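Two weeks with the Skondon hand kit

I promised in October to write down my impressions of the Skondon kit, and now I have enough of them. For those who did not read the earlier post: we are a small group, we want to teach a robot arm to handle small household things, and for this we need many recordings of human hands doing the same jobs. Skondon sells a kit for this purpose. You get 2 wrist mounts, the hand-held part, gloves, cables and one year of their software, Kinance. The price is 960 euros without tax. I paid it from our own budget and Skondon did not ask me for a review.

As a first real job I chose the cleaning of watches. It is a good test, as a strap moves in a way you can not fully predict, and a soft cloth is even worse.

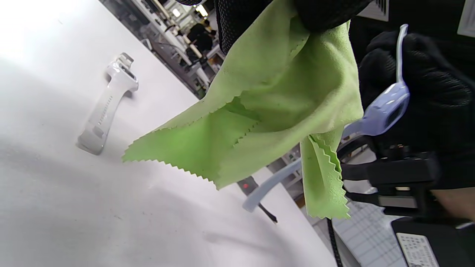
Kakakhel wrote under my last post that soft straps were the reason they sent their own kit back: the software lost the fingers each time the material folded over them, and the support answered only after 6 days. I take this seriously. In my recordings it happened also, but less often than I feared. From 70 takes I had to throw away 6, and I think two of these were my own fault, because I started moving before the calibration sound was finished.

The calibration is what I like least. You must hold both hands still, then turn them slowly, then hold still again. If you pass too near to a metal post, you begin again from zero. The manual gives this one line on page 2 and no drawing.
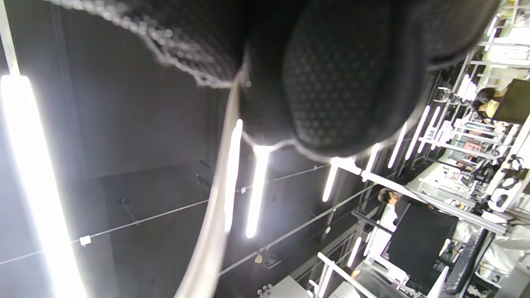 The gloves are comfortable for one hour, perhaps a bit more. After this my fingers become warm and I want a break. They come in one size only, and my colleague with small hands has too much material at the fingertips, so she picks up thin things badly. I wrote to Skondon about it and they said a smaller size is planned – without any month.

On the software side I am mostly content. Kinance cuts the takes by itself and the names of the files make sense. The export to our own format took me one evening.

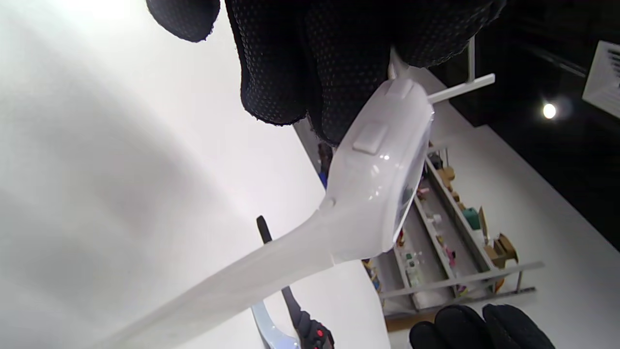

Before this we used the Rarard set, which is cheaper and lighter on the arm. I still prefer its straps: they close with one hand, while for the Skondon ones I need somebody to help me with the second side. But the Rarard recordings drifted after some minutes and we spent whole afternoons to correct them. With Skondon I corrected almost nothing until now.

There is also the question of cables. I would pay extra for a version without them, and I have asked.

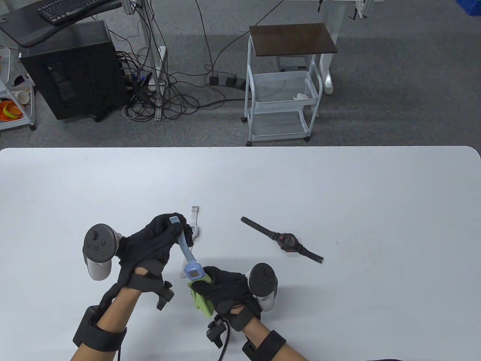 What I would ask before buying

Ask for the glove size first. Ask also if the second year of Kinance costs the same as the first, as on their page I could not find it. And if you have a lot of metal in your room, ask for a test day. They offered us one on a Tuesday, after I had already paid.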